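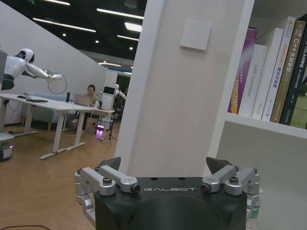 Adams will replace the lighting circuits in 40 municipal buildings under a contract awarded to Nornura, the town's works office said. The contract covers new breakers, wiring and controls, with 1,160 fixtures to be converted to LED. Wall switches mounted on pillars, such as the square white panel on a white pillar, will be rewired in their present positions. Project engineer Gintarė Lapiņa said each building would lose power to its lighting for no more than 10 hours.

Work starts at the Stinley library annex and is due to finish in July. Emergency lighting is covered by a separate contract.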